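Qui sommes-nous ?

Moi, c'est Paraschiva Ciobanu, et j'ai monté Vemeck avec deux bras robotisés d'occasion et pas mal d'optimisme. On apprend à des robots à manipuler la vaisselle jetable des cafés, et on raconte aussi nos ratés !

Le plus gros date de septembre, un vendredi. Après 1 887 prises sans souci, le bras gauche a serré beaucoup trop fort - gobelet écrasé, café partout, et l'arrêt d'urgence a mis 2 secondes à répondre. Beaucoup trop long.

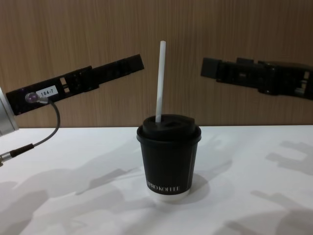
Un gobelet, une paille, deux pinces : notre exercice de base.

On a tout arrêté, refait le circuit d'arrêt et bridé la force de serrage (merci à l'équipe de Prakwood pour le coup de main). Depuis, chaque incident, même minuscule, va dans un cahier que nos clients peuvent lire. Passez nous voir à l'atelier - le café est offert !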